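Rules for Robots: Who Makes Them, and Why Does a Robot Need Any?

2022-11-10

Hi again, robot fans! Javiera Carrasco here. In September I asked you to send me your questions, and the one I got most was this: do robots have to follow rules, like we do at school?

Yes, they do! Well, the people who build them and teach them do. A robot doesn't know what a rule is. It can't feel bad about breaking one, and it can't read the sign on the door. So grown-ups have to write the rules down and build them in, and then check them again and again.

Let's start with the hands, my favorite part. Lots of robots have a hand called a gripper. It often has two fingers that open and close a bit like kitchen tongs. Before a robot can do a job with a gripper, it needs lots of practice examples, and one way to make those is for a person to hold a gripper and do the job while a camera on it records everything. Picking up clothes in a bedroom makes a really good lesson, because cloth is floppy and never sits the same way twice.
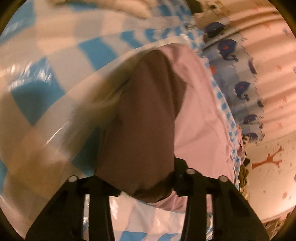 Two black gripper fingers pinching the end of a piece of dark brown fabric.

Now for the rules! I keep a list taped up by my desk, and I'm going to share the ones I think matter most.

Rule one: squeeze only as hard as you need to. Try this at home with a slice of bread. Pick it up with two fingers so it doesn't fall, but don't leave a dent. Tricky, right? Engineers set a limit on how hard a gripper can pinch, and the robot is not allowed to go past it. At the Flelley workshop they test a new gripper 60 times on soft things before it gets to touch anything else.

Rule two: there must be a stop button. It's usually big and red, and anybody standing close by should be able to reach it. When you push it, the robot stops moving, even if it's right in the middle of something. Starting up again takes a separate step, so that it can't surprise you.

Rule three: ask first. This one is about people more than machines. If you want to record in somebody's home, you ask everyone who lives there, and that means kids too. You tell them what the camera will see and who is going to look at it. If they say no, then it's no. My friends at Skina have a form for this with 7 questions on it, and all of them are short enough to read out loud to your little brother. 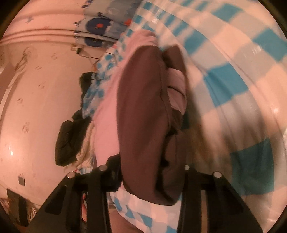

Rule four: look around before you start. Cables are the big one! A cord can get caught or pulled, so you find out where it goes and keep the robot's fingers away from it. Same with anything that could break or tip over. I do a slow look around the whole room, floor first, and then I do it once more - I nearly always spot something the second time.

Rule five: write it all down, even the bits that went wrong. Dropped a sock? Write it down. Grabbed the blanket by mistake? Write that down too. The folks on the Wikano project have 1,945 notes in their logbook so far, and the mistakes are the pages they read the most.

You might hear grown-ups use the word "standard." A standard is a set of rules that lots of people have agreed on together, so that a robot built in one country can be checked the same way in another. It takes ages to write one (imagine your whole school trying to agree on one pizza topping).

Want to try it yourself? Get a pair of kitchen tongs, a T-shirt and a partner. You're the robot and your partner is the safety boss. You have 30 seconds to move the T-shirt from the bed to a chair, and whenever the boss yells "Stop!" you have to freeze. Then swap places. Write down one new rule you wish you'd had, and send it to me. I'll put my favorites on the next page, right next to the Farías robot coloring sheet.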